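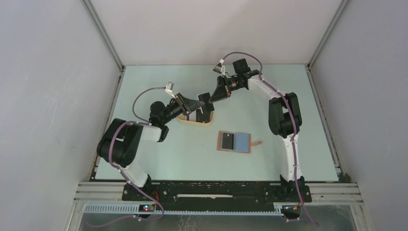
Kasgate is a text collection of 1,310 plain-language notices about criminal court dates, written for people who have been charged and are not yet represented by a lawyer. Each record holds one notice, the type of hearing it concerns, and a reading-level score. Records are stored one per line in UTF-8, with no nested fields. The header picture shows two robot arms over a pale tabletop with panels on three sides. The records themselves contain text only.

Files

notices.jsonl -- the full set
hearing_types.csv -- codes used in the hearing_type field
tosh_rules.txt -- masking rules applied before release
CHANGES -- release notes, newest first

Fields

id: string, stable between releases
hearing_type: one of arraignment, bail, plea, trial, sentencing
body: the notice text, line breaks kept
grade: reading level as a decimal, computed on body only
reviewed: true or false

Preparation

Notices were drafted from templates by Renji Onishi and edited by Mio Fukuda. Names, docket numbers and street addresses were replaced with fixed tokens using Tosh, version pinned in the rules file. Notices shorter than 30 words were dropped. A further 19 were removed in the December release after they were found to mix bail and plea wording in a single body.

The reviewed flag means that a second reader checked the hearing type. It says nothing about whether the legal content is current.

Known problems

Sentencing notices are thin compared with the other types. Grade scores run high on notices that list several statutes by number. Two older templates use "defendant" and "accused" interchangeably; both were left as written. Golteo loaders before the current one read the reviewed field as a string, so a value of false will pass a truth test.

Use

Intended for work on readability and document sorting. Do not send these notices to anyone facing a charge, and do not treat them as legal advice. Deadlines in the text are placeholders.

Corrections go to the tracker, with the record id in the title. Fixes are merged on Friday.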